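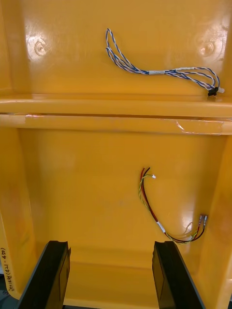
Progress report on the harness kitting bench, Trunow site
Prepared for Lonell, Saturday, March 30, 2013

The money you approved in December went into yellow bins, steel trays and the time to rearrange one table. You asked whether it has made kitting better. My answer is that it has made it tidier, and I would not pay for a second bench on that evidence.

What was done
Four bins now sit on the white table, two to a side, with a steel tray between them. The tray is lined with plain white paper so that small black connectors and short leads show up against it. Virelik supplied the bins. We had asked for clean ones and are still peeling old tape off the rails. 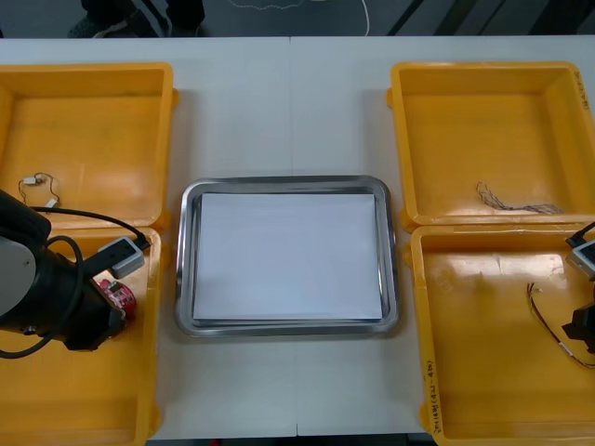 The target was 97 kits a shift. Our best shift made 64, and an ordinary one is nearer 40. Mac Mathúna's plan blamed the shortfall on parts going astray, but our tally sheets put most of the lost time on tangled harnesses.

Labeling
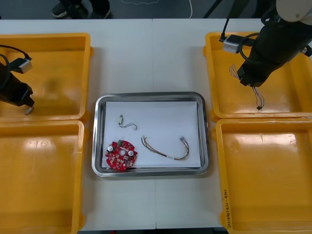

We still have no agreed way to mark what goes where. The plan promised printed labels on every bin, and we have 29 usable ones for the whole site. Handwriting up the front wall of the lower right bin is no system, and I can't read all of it myself. Until the labels are sorted out I would treat any claim about fewer mixed kits with caution.

Next period
Finish the labels. Try hanging the twisted harnesses instead of laying them in bins. Hold the remaining funds until both are done.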